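Odolstead Home & Workshop Forum
Storage and Small Furniture > Desk organisers

Thread: Teal organiser on a white desktop -- position, marking, grip
Started 22/01/2026

benchmark_left
I have replaced my old desk with a large white tabletop and am trying to settle where the organiser goes before I fix anything down. Previous desk was dark oak veneer and small enough that the question never came up. The new top is an Ornier, matt finish, 786 mm from floor to surface. The organiser is a Mastetti, teal, bought in December.

Requirements as I see them. Pens and a steel rule have to be reachable without leaning. The middle of the top has to stay clear for drawings. The organiser must not shift when something is pulled out of it one-handed.

I am right-handed, so the obvious place is the far right corner. In practice that puts it past comfortable reach on a top this size. I have come round to standing it right of centre and leaving the rest of the surface bare.

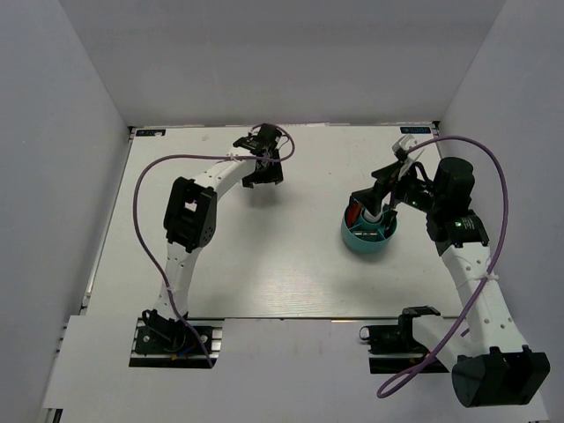 Right of centre also keeps it off the side edge, where my last one was knocked to the floor by a sleeve on two occasions. The cost is a smaller clear area for large sheets. On A2 it does not matter. On A1 I have to move it.

Two questions. Does anyone use a pad under theirs, and does a coloured organiser mark a white top over time?

plinth_and_rail
Pad, yes. Thin silicone sheet, cut 2 mm short of the base on each side so it doesn't show or collect dust. Felt is no use on a smooth top. It slides more than bare plastic does.

On marking: I have had a red tray on a white desk for years and there is nothing under it. What does mark is grit trapped beneath the base. Lift it and wipe when you dust.

quarter_turn
I disagree with the position. An organiser standing by itself in the working part of a top is an obstruction. You say yourself that you move it for A1. Anything you move regularly should be on the wall or on a clamp at the back edge.

Mine is an Arai rail, screwed to the wall above the desk, with hanging cups. Surface completely clear, nothing to knock over.

benchmark_left
Considered it. The wall behind is plasterboard and I would sooner not drill it for the sake of some pens. A clamp at the back edge has the same reach problem as the far corner, with the added difficulty that the top is flush to the wall.

quarter_turn
Plasterboard will hold a rail of pens. The correct fixings are cheap.

benchmark_left
It will hold them. I still don't want the holes.

sumpguard
Measure your reach before you decide. Sit as you normally work, elbow by your side, and swing the forearm. Everything you use hourly goes inside that arc. Everything else can go at full arm's length or in a drawer. I did this and found half the contents of my organiser had no business being on the desk at all.

It also settles the argument above, as a wall rail is outside that arc for most people.

quarter_turn
It depends on the depth of the desk. On mine it is at full stretch and I don't find that a hardship.

plinth_and_rail
You did complain about your shoulder in the monitor arm thread.

quarter_turn
Different cause.

lathe_hours
Regarding stability, which has been passed over. Weight low down does more than any pad. Put the heavy items (scissors, stapler) in the section nearest you and the pens behind. If it still tips, add a bag of dry sand to the bottom of one compartment. Costs nothing and can be removed.

For cleaning a matt white top use a damp microfibre cloth and a drop of washing-up liquid. Avoid the melamine sponges. They polish the surface and you get a shiny patch where the organiser stood, visible from the door. I had a top ruined that way. The maker of mine quoted 3,000 rubs for the finish, but I expect that was with a soft cloth.

benchmark_left
Useful, thank you. Tried the forearm test. Right of centre is inside the arc by a small margin, the far corner is well outside it. Silicone sheet ordered. I will leave out the sand for now, as the steel rule can go at the bottom if I lay it flat somewhere else when drawing -- no, that defeats the purpose. Sand, then.

sumpguard
Double-bag it.

quarter_turn
Or put up a rail.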